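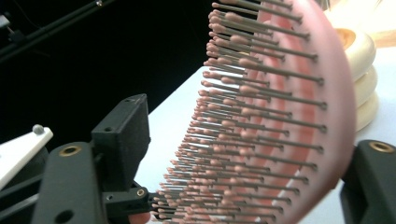 Bristle pins close to the linkage of a hand-held gripper.

Print this article
E-mail this article

A fault that passed every inspection at Drestura has led the company to revise its rules for hand-held grippers. Of 2379 recordings made for the Bedier household project in June, 155 were withdrawn after finger positions in the log no longer agreed with the video.

Rosine Leclerc, who led the review, traced the error to the finger linkage. Thin, flexible parts such as brush pins could enter the joint and hold it slightly open, and the software accepted the reading as a normal grasp.

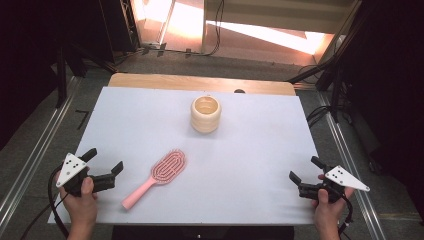

Two grippers at the table, with a hairbrush and a ribbed cup.

The review also raised a safety matter. Operators' fingers rest near the same joint, and the written instructions gave no minimum clearance. No injury was reported.

Drestura now requires a linkage check after every 200 recordings, and a guard is being tested at its Annan workshop. "The operator should be able to stop the work without asking permission," said Beat Rainer, head of safety. The withdrawn recordings will be made again once the guard is approved.

Print | E-mail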